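Who Looks After the Robot?

A page for young readers who ask a lot of questions

You have probably heard that robots never get tired. People who sell robots say it often. They say a robot can work all night, never wants its lunch and never gets bored. Some of that is right. But if you spend a morning beside a real one, you start to notice how much of the work is done by people.

We went to a small workshop in Nosville to see a robot with two arms. Its job is to move things between plastic bins. That sounds easy. You could do it while humming. The robot can do it too, once somebody has spent a good while getting everything ready.

The somebody is Arben Softić. He arrives at 8 in the morning, and he doesn't start by switching the robot on. He starts with a cloth.

Wiping the table

Dust and crumbs do not bother you much when you pick up a cup. A robot is fussier. If a bin is sitting on a crumb it may lean a little, and then its rim is higher on one side than the robot's plan says it should be. So the table gets wiped first. Then the bins go down in a row, in the same order every time. Arben checks the gaps between them with a strip of card he cut himself. It is a scruffy bit of card and he wouldn't swap it for anything.

I asked whether such a clever machine couldn't just look where the bins were. Arben said it does look, and it is quite good at it, but it is better when the bins are where it expects. I wrote down "quite good" and put a line under it.

Checking the fingers

At the end of each arm is a gripper. A gripper is the robot's hand, but don't imagine a hand like yours. You have four fingers and a thumb, and skin that can feel a hair. The grippers on this robot have two fingers each. The fingers slide together and slide apart, and they can't do much else. It's more like a pair of tongs.

Every morning Arben makes each gripper open and close by itself, holding nothing. He watches to see that both fingers move by the same amount. He listens as well. A gritty noise means that something has got inside. Then he looks at the cables, which get bent each time an arm moves. A cable that is bent often enough will break inside, where you can't see it, and the gripper may stop working with no warning at all.

There is a counter on his computer that shows how many times the left gripper has closed since its fingers were last changed. On the day we went it said 2,851. I asked if that was a lot. He said he would tell me when they wore out.

The slow practice

After the checks comes a slow practice. The robot does its job at a crawl, and Arben stands with one hand near the big stop button. He wants to see whether the fingers clear the rim of the bin and whether the thing being held stays put.

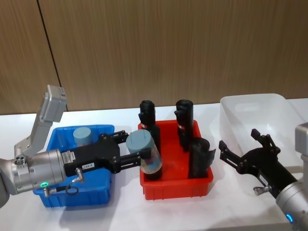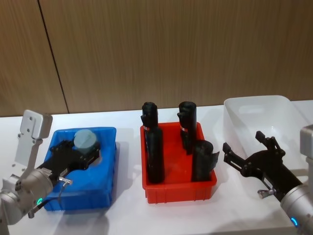

Can the robot tell when one of its own parts is wearing out?

Only a little. It can notice that a motor is working harder than usual, or that a finger hasn't reached the place it was sent to, and it can stop and show a message. It can't tell you that a screw is slowly coming loose or that a cable will fail next week. A person still has to look for those.

What happens when it goes wrong

There are many small ways for a job like this to go wrong. A gripper can squeeze too gently, and then the thing slips. It can squeeze too hard and crack a thin plastic tub. It can hold something round a bit off to one side, so that the thing swings as soon as the arm moves. None of this makes a good advert, and you won't see it on the box.

When the robot stops, Arben doesn't guess. He has a list, and he works down it in order:

Press stop and wait until both arms are still.
Look at the message on the screen, and write it down before clearing it.
Look at the fingers, the cables and the bins.
Move one thing back to where it should be.
Try again, slowly.

The fourth step says one thing, and he is strict about it. If you fix three things together and the robot starts working, you won't know which of them was the trouble. I think that is good advice for mending a bicycle too.

Some faults take longer. In June the right arm kept stopping halfway through a move. Arben changed a cable. It stopped again. He rang the company that looks after the arms, which is called Hukton, and they sent Arlindo Sales with a case of tools. He found a screw behind the wrist that had been working itself loose. He tightened it, put a dab of special glue on it so it would stay, and drew a line across the screw and the metal with a paint pen. If the two halves of the line stop matching, the screw has turned. Arben now looks at that line every Friday.

So a person can check it in a second, with no computer. I liked that line more than anything else in the building.

Is it faster than you?

I had to ask. Arben let me have a go at the same job with a few plastic pots while he timed me. I won easily. The robot was still working out its second pot when I had finished and was looking round for something else to do.

To be fair to the robot, I would not want to do it for 9 hours. It doesn't mind, as far as anyone can tell, and it will do the last pot in the same way as the first. That is worth having. But when somebody tells you that a robot "works all by itself", it is fair to ask who wiped the table, who put out the bins, who checked the cables, and who came when it stopped. Write down the names if you can. You may need a longer piece of paper than you thought.

Words to know

Gripper: the part at the end of a robot arm that holds things.
Wrist: the joint just behind the gripper, which lets it turn and tilt.
Cell: a robot and everything it needs around it, such as its table and bins.
Fault: anything that stops a machine working as it should.

Something to try

Ask a grown-up for two wooden spoons and an empty yoghurt pot. Hold one spoon in each hand and lift the pot by pressing from both sides. Now try to set it down inside a bowl without touching the edge. Try it again with the pot lying on its side. Then ask a friend to move the bowl a little while your eyes are shut, and keep them shut while you have another go.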